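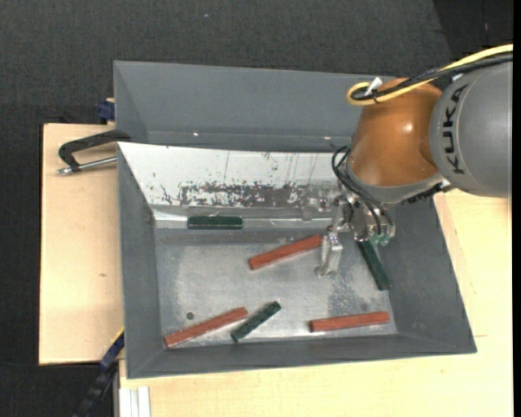
The gray metal bin, seen from above, with the arm reaching in from the right.

Fletska 229 Tabletop Telescope: Review

The Fletska 229 is a tabletop reflector sold as a first telescope for adults and older kids. It comes with two eyepieces, a red dot finder and a printed star chart. I paid $300 for mine at Breathnach Optics and have used it since December, mostly from my driveway in Vorncombe, where the sky is bright to the south and decent everywhere else.

Setup

The tube arrives attached to the base. I screwed on the finder, put in the low-power eyepiece and was looking at the Moon before dinner. The finder needed aligning, and the manual covers that on one page. Collimation was slightly off. The mirror screws take a regular Phillips screwdriver.

The base swings smoothly left and right. Up and down is stiffer, and at high power the tube tends to jump past the target when you let go. Loosening the tension knob a quarter turn helped, but then the tube sags with a heavier eyepiece in it.

What it shows

The Moon is excellent. Jupiter shows its main belts and all four bright moons when they are clear of the planet. Saturn's rings are easy, and on a steady night I could see a dark gap between the rings and the globe. The Orion Nebula looks gray and wispy, with a few sharp stars in the middle.

Galaxies are harder from town. I took the telescope out to the Golinbridge reservoir one Sunday night, and M81 and M82 both fit in the low-power view as small smudges with different shapes. From the driveway I can only find M82.

What I would change

The high-power eyepiece is poor. The view is narrow and the edges are soft, and I replaced it after a month. The focuser has some play in it, enough to shift the image when you reverse direction. You also need a solid table — a folding one shakes every time you touch the tube.

The star chart is too small to read under a red light. I use a library book.

Verdict

Good optics on a so-so mount. If you have somewhere sturdy to set it and can spend a little more on an eyepiece, it is worth the price. If most of your observing will be planets at high power, look at a scope with slow-motion controls first.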